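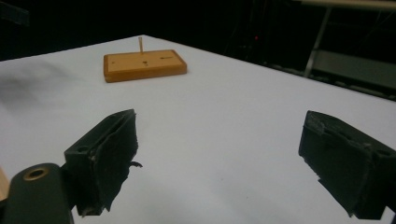 News > Products > Bar and Rod

Tandex Adds Duplex Stainless Hollow Bar to Landthorpe Stock Range
Posted in May by the Tandex Communications Office

Tandex has extended its stock program at the Landthorpe service center to include duplex stainless steel hollow bar in grade UNS S32205. The new range is available to order now, in full mill lengths or cut to size.

Outside diameters run from 70 mm to 216 mm, with several wall thicknesses held for each diameter. Larger sections, up to 240 mm, can be supplied on request from the Trarnar mill and are subject to the mill's rolling schedule. All hollow bar is delivered solution annealed, pickled and straightened.

The grade is a nitrogen-alloyed duplex stainless steel with a mixed structure of austenite and ferrite. Its yield strength is well above that of the common 300 series grades, and it has good resistance to pitting and to stress corrosion cracking in chloride service. Typical uses include pump shafts, valve bodies, couplings, bushings and hydraulic components. It is not recommended for long exposure at high temperature, where the structure can become brittle.

Until now, Landthorpe customers who needed hollow sections in this grade either bored them from solid round bar or waited for a mill delivery. The company expects the stock program to shorten lead times for repair shops and smaller machine shops in particular. Orders for standard cut lengths received before noon will normally be released the next working day. Orders that call for extra testing will take longer, and a date will be confirmed in writing.

Each bar is marked with its heat number, grade and size. Inspection certificates to EN 10204 type 3.1 are supplied with every shipment at no added charge. Ultrasonic testing, ferrite counts and impact testing at low temperature can be arranged through Ahmadpour, the independent laboratory that already handles test work on the company's nickel alloy bar. Customers should state these needs when they ask for a quote, as test pieces must be taken before the bar is cut.

To support the new range, 19 storage bays at Landthorpe have been set aside for duplex and super duplex products. Stainless and carbon steel will continue to be stored and sawn in separate areas to prevent iron contamination.

Price lists and a size table may be requested from the sales desk. The trade counter is open on Saturday until noon for collection of orders already confirmed.

Related items
Trarnar Mill Schedule for Large Diameter Bar
Changes to Minimum Cut Lengths in Nickel Alloys
How to Read a 3.1 Inspection Certificate
Super Duplex Round Bar: Current Stock Sizes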